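Spring gift bag appeal opens for Dosevcombe households

Residents of Dosevcombe are invited to support this year's spring gift bag appeal, which opened at the beginning of April and will run until the end of the month. The appeal provides small bags of sweets and packaged snacks to residents who live alone, to families newly arrived in the parish and to those attending the Vurnine day centre.

The appeal has set itself a target of 300 bags. Last year 141 were handed out, and requests were still being received after the last delivery round had left. The parish office has therefore brought forward the opening date and has asked local groups to submit their lists of recipients earlier than in previous years.

Each bag will contain wrapped sweets together with a small number of other packaged items. Loose or home-made food cannot be accepted. Paper bags with handles have been chosen for most deliveries, and canvas bags will be offered to recipients who have further to carry them. 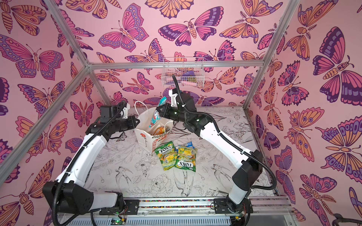

Donors are asked to check the date on every packet before handing it in. Items should be unopened and should have at least two months remaining. Fruit-flavoured boiled sweets have proved the most popular choice among older recipients, and the parish office would be glad to receive more of them. Chocolate is also welcome, although it will be set aside for the final round of packing so that it does not spend long in storage.

Joyce Kashindye, who is co-ordinating the appeal, thanked those who had already given. "The bags are modest, and they are meant to be," she said. "Most people tell us that they enjoy choosing which packet to open first. We would ask donors to think about what they would be pleased to find in a bag themselves."

Packing follows a simple order. Heavier and firmer items are placed in first, standing against the side of the bag where possible, and lighter packets go in last. Bags should not be filled so high that the handles cannot be brought together. A printed card giving the parish office opening hours will be slipped in at the side before delivery.

The paper bags for this year carry a flower design in red. The parish office has asked that they should not be folded over or stapled at the top, as several recipients last year had difficulty in opening them.
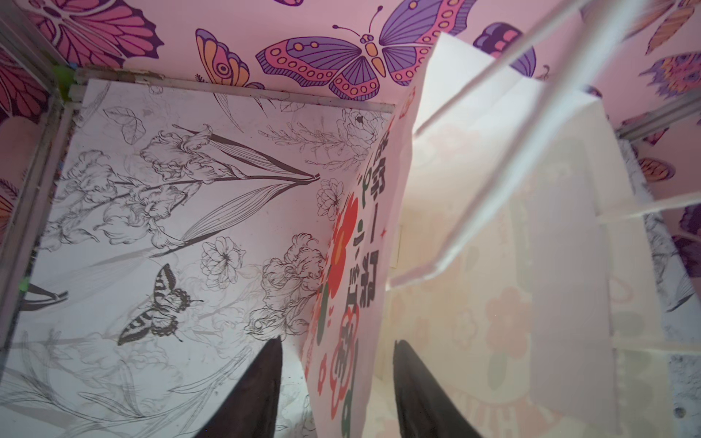
Canvas bags

A smaller supply of canvas tote bags has been obtained from Hirnov, the household goods shop in the high street, at a reduced price. These will go first to recipients who collect from the day centre on foot. Recipients who do not wish to keep a canvas bag may return it to the centre, where it will be used again.

The canvas bags are softer than the paper ones and do not hold their shape when empty. It is easier to fill them if the rim is held open while each packet is lowered in. Large bags of sweets should be placed upright, with the sealed edge at the top, so that the name and flavour can be read without emptying everything out. 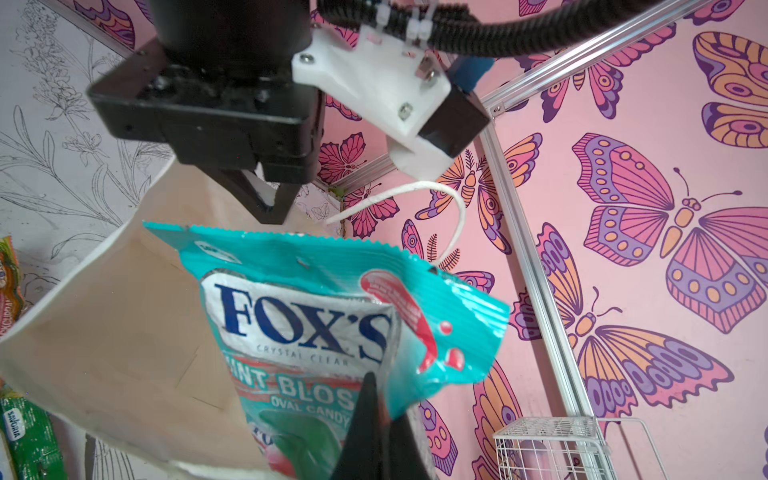 A bag of Fox's Crystal Clear sweets going into a canvas tote.

The parish office has been asked whether sugar-free bags will be available. A separate list is being kept for this purpose, and names may be added by telephone or in person. Bags on this list will be packed at a different table and marked with a plain white label on the handle. Anyone with a food allergy is asked to give full details when requesting a bag, as the contents will vary from one bag to the next.

Donations may be left at the parish office, at the Vurnine day centre or at the Ionescu bakery, which has agreed to keep a collection box beside the door for the whole of the month. Gifts of money are also accepted. A total of £1608 had been received when the appeal opened, most of it from the winter concert, and this sum will be used to buy bags and to make up any shortage of sweets.

Delivery will take place in 4 rounds, beginning with the streets to the north of the church. Drivers will call between ten in the morning and three in the afternoon. Where there is no reply, the bag will be taken back to the parish office and held there for one week. Bags will not be left on doorsteps.
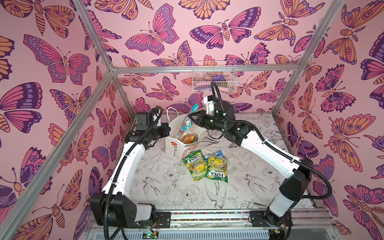
Faith Mrema said that she had received a bag last spring and had shared the sweets with her neighbours on the landing. She asked whether the flavours could be mixed a little more this year, as hers had been almost entirely lemon, and added that the paper bag itself had lasted until the summer.

The parish office has confirmed that flavours will be mixed wherever stocks allow. Requests for bags should be made before the third delivery round. Forms are available from the parish office and the day centre, and may be completed on behalf of a relative or neighbour with that person's agreement. Enquiries about donations should be addressed to Erasto Mushi, and enquiries about delivery to Itzel Trujillo, both at the parish office.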